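Workshop Tips From the Event Shed: Packing a Brand Activation So It Survives the Truck

April 11, 2024

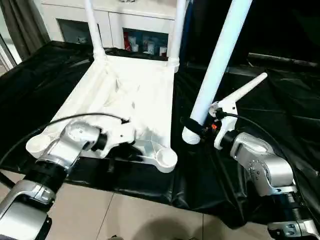 I've been building pop-up booths and sampling stations for brands long enough to have opinions about tape. Most of what I know I picked up on the shop floor at Roslow, usually the night before a load-in, so take these as working habits and adjust for your own crew.

Label the case on 2 sides and the lid. Cases get stacked, the lid disappears, and then you're crouching with a flashlight on a loading dock trying to find the banner stands.

Hardware goes in a zip bag, and the bag gets tied to the part it belongs to. I used to keep one big bolt bin for the whole kit. Never again! We did the Velusent sneaker launch in November and I spent 90 minutes sorting cam locks on a carpet the same color as cam locks.

Wipe down vinyl graphics with a damp microfiber cloth and a drop of dish soap, then let them dry flat before you roll them. Print side out, always. If you roll them print side in, the edges curl toward the wall and you'll be pressing them down all day (while the client watches, of course).

Pack the giveaways last. We had 400 tote bags for Zirkance buried behind the counter once, and the doors opened before we got to the first carton — people were very nice about it, but still.

For scuffs on white painted counters, try a melamine sponge with hardly any pressure. Test it underneath first. Gloss finishes go dull fast and then you've got a bigger problem than the scuff.

Dong-hyun Baek got me into keeping a "first hour" tote: box cutter, gaffer tape, level, hex keys, extension cord, snacks. It rides up front in the cab with me. I've added 3 spare phone chargers since then and they still vanish.

Next up I want to go through fabric walls, mostly how to steam them without leaving water spots. I'm still drying out the ones from the Lūse tour, so give me a week or so.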